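Course Robots in Practice, Unit 6
Handout: The rod that pressed into the board

Please read this before the lab session. Bring it with you, with your own notes in the margin.

1. What happened

In October a group was running the pushing exercise on the Pilasetti cell. The arm moves a straight rod across the board and pushes small blocks into groups by color. On push number 1112 the rod came down too low. It touched the wood and the arm continued to press. The controller gave a force warning, but the warning was only written to the log and the arm did not stop. A student pressed the emergency stop. There was no injury. The rod mount was bent and we had to change it.

2. Why it happened

The height of the board is stored as one number in the Tivby settings file. The day before, the board was taken out for cleaning and put back with a thin shim under one side. The number in the file was not changed. At one end of the board the rod was still free, and at the other end it was too low.

The second cause is more serious. The force limit was set to "warn" during an earlier test, and it stayed like this for roughly 3000 pushes. During all this time the arm had no protection against contact from above.

3. What we do now

Before the first push, move the rod slowly to each corner of the board and measure the gap with the gauge. Write all the values in the lab book. If two corners differ by more than 0.5 mm, do not start.

Open the settings file and read the force limit aloud to your partner. It must say "stop".

One person keeps a hand near the emergency stop during the complete run, also when the run is going well.

4. For discussion

Which of the two causes would you repair first, if you have only one hour? Why is a warning in a log a weak protection? Prepare a short answer in writing, half a page is enough.
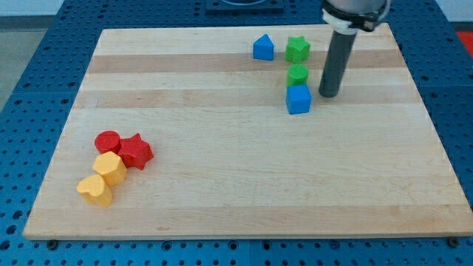

Khalaf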